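Clarstead Wrist-Camera Gripper Package
Equipment page and purchasing guide for departments

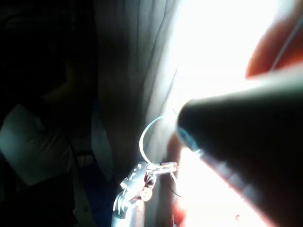

The Clarstead package is supplied to departments that need a robot arm to handle small metal parts, light wire and other items that are difficult to hold from a distance. It consists of a two-finger gripper, a small camera fixed at the wrist, a mounting plate, a cable set and a control unit. The package does not include the arm. Departments that do not yet own an arm should read the section on planning a complete station before requesting a quotation.

This page sets out what is supplied, what must be provided by the department, and which costs should appear in the equipment budget. It replaces the earlier leaflet, which covered the gripper only.

Page last revised 2021-06-15

Intended use

The package is suited to bench work in which the arm approaches a part slowly and the operator or the control program needs a close view of the contact area. Typical work includes placing and removing clamps, guiding thin wire, sorting small hardware and presenting parts for inspection.

It is not intended for heavy lifting, for work in wet areas or for use near open flame. It is not rated for food contact. Departments with work of this kind should contact the equipment office, which can advise on other product lines.

The gripper may be used in teaching rooms provided that the arm itself has been approved for shared use. Approval of the arm does not extend automatically to any tool attached to it. A separate tool form must be completed and kept with the station records.

What is supplied

Each package contains the following:

Gripper body with two fingers, fitted and tested
Wrist camera with bracket and lens cover
Mounting plate for the arm flange
Control unit and power supply
Cable set, 5 meters
Spare finger covers, one pair
Printed setup guide and test record

The mounting plate must match the arm. The order form asks for the maker and model of the arm and for a copy of the flange drawing. Orders received without the drawing will be held until it arrives. Plates made to order cannot be returned.

The cable set is supplied in a single length. Longer runs are available on request but must be ordered as a complete set. Joining two sets together is not permitted under the warranty.

Camera position and field of view

The camera is fixed beside the fingers and moves with them. This gives a useful view of small parts at close range, but a finger may take up a large share of the image and will often be out of focus when the lens is set for the work beyond it. Departments should judge the camera on this basis and should not expect it to replace a fixed camera that views the whole bench.

For most stations, we recommend that a fixed overhead camera be included in the budget as well. The overhead view is used to find the part and plan the approach. The wrist view is used for the final movement and for checking the position of the fingers. A station with only the wrist camera can be operated, but setup will take longer and the operator will need more practice.

The bracket can be turned to either side of the gripper. It should be set once, during installation, and then left in place. Any change in bracket position requires a new calibration, and the date of that calibration must be written in the station record.

Lighting

Lighting is the item most often left out of equipment requests. A wrist camera changes direction throughout a task, and at some point it may face a window or a lamp. Strong light behind the part can wash out a large area of the image, while the opposite side of the view remains dark. Shiny metal and thin wire are particularly affected.

Before submitting a request, the department should inspect the proposed location at the time of day when the station will be used. The following measures should be considered:

Move the bench so that the arm does not reach toward a window
Fit blinds or a plain screen behind the work area
Use two soft lamps in place of one bright lamp
Set the camera exposure by hand and record the setting

Blinds and screens are normally charged to the building budget and lamps to the equipment budget. Departments should confirm this with their finance contact, as practice differs between sites.

Background and loose material

A plain background makes it easier to separate a part from its surroundings. Matte panels are preferred. Hanging cloth may be used as a temporary measure if it is secured at the bottom and kept well outside the reach of the arm. Folds in the cloth produce light and dark lines that may be mistaken for wire or for the edge of a part by some control programs.

Loose wire, cord and cloth must be kept clear of the arm joints. Where wire is itself the work item, it should be cut to a length that cannot reach the wrist joint.

Planning a complete station

The gripper package is one part of a working station. A department starting without equipment should allow for the arm, a rigid bench, the gripper package, the fixed camera, a computer, lighting, a stop button within reach of the operator, and marked floor space. Training and yearly inspection should be entered as separate lines so that they are not lost when equipment prices are revised.

The bench deserves particular attention. An arm mounted on a light table will shake the table when it changes direction, and the wrist camera will show that movement clearly. We advise a bench weighing at least 155 kilograms before the arm is fitted. Where floor loading is in doubt, the building office must be consulted before delivery is scheduled.

Departments should also allow clear space for one person to stand beside the arm without being between the arm and a wall. The site survey will confirm the space needed for the arm selected.

Budget lines

The following lines should appear in every request:

Gripper package, including mounting plate
Fixed camera and stand
Lighting and screens
Installation visit
Operator training
Replacement finger covers, first year
Yearly inspection

The installation visit is charged at a fixed rate of $400 for sites within the normal service area. Travel outside the area is quoted separately. The rate covers fitting, cable routing, one calibration and a short test using parts supplied by the department. It does not cover changes to the bench or the building.

Finger covers wear with use and are treated as a supply item. Metal parts with sharp edges will wear them more quickly than plastic parts. A department handling mostly clamps, clips and similar hardware should order two extra pairs with the first purchase and review the amount after the first term of use.

Requests that combine several stations should list each station on its own line. This allows one station to be postponed without the whole request being returned for correction.

Package options

Clarstead Standard. The package described on this page, with fixed finger shape and standard camera.

Clarstead with Nadano fingers. Narrower finger tips for parts that sit close together. The grip force is lower, and the fingers should not be used to pull a part free from a tight fixture.

Clarstead with Agbenyega control unit. Adds a second camera input and a larger record store. Recommended for departments that intend to keep images from both the wrist and overhead cameras for later study. Storage and access rules for such records are the responsibility of the department.

The options may be combined. A control unit ordered later can be fitted on site, but a second installation visit will be charged.

Trial period

A trial unit may be requested before purchase. The trial period is six weeks and includes one training session. The department must provide the arm, the bench and a named person responsible for the equipment.

We ask that trials be carried out with the department's own parts, in the room where the station will be placed. A trial on a cleared bench with large, simple blocks gives little information about how the gripper will perform with small metal fittings or thin wire. Operators should keep a written record of failed grips, changes to lighting and time spent on setup. The record should be attached to the purchase request.

Trial units are limited in number. Requests for the autumn term are assigned in the order received, and units must be returned by the end of November unless a purchase order has been issued.

Delivery, warranty and service

Standard packages are delivered within six weeks of a complete order. Packages with a plate made to order may take longer, and the delivery date will be confirmed in writing once the flange drawing has been accepted.

The warranty covers the gripper body, camera and control unit for two years from installation. It does not cover finger covers, damage from collision, or faults caused by cables that have been cut or extended. A collision must be reported even if no damage can be seen, as the camera bracket may have moved.

Service is carried out by Gukesar at its workshop or on site. For workshop service, the gripper should be removed with its bracket attached and packed in the original case. The station record must travel with it.

Contacts for purchasing and technical questions

Questions about quotations, trial units and budget lines should be sent to Sachiko Sasaki, Equipment Planning. Questions about flange drawings, bench requirements and camera calibration should be sent to Ryota Takeda, Technical Support. Please include the name of the department, the arm model and the planned location of the station.

Contact Us | Terms of Sale | Copyright 2021 Gukesar. All rights reserved. | Back to top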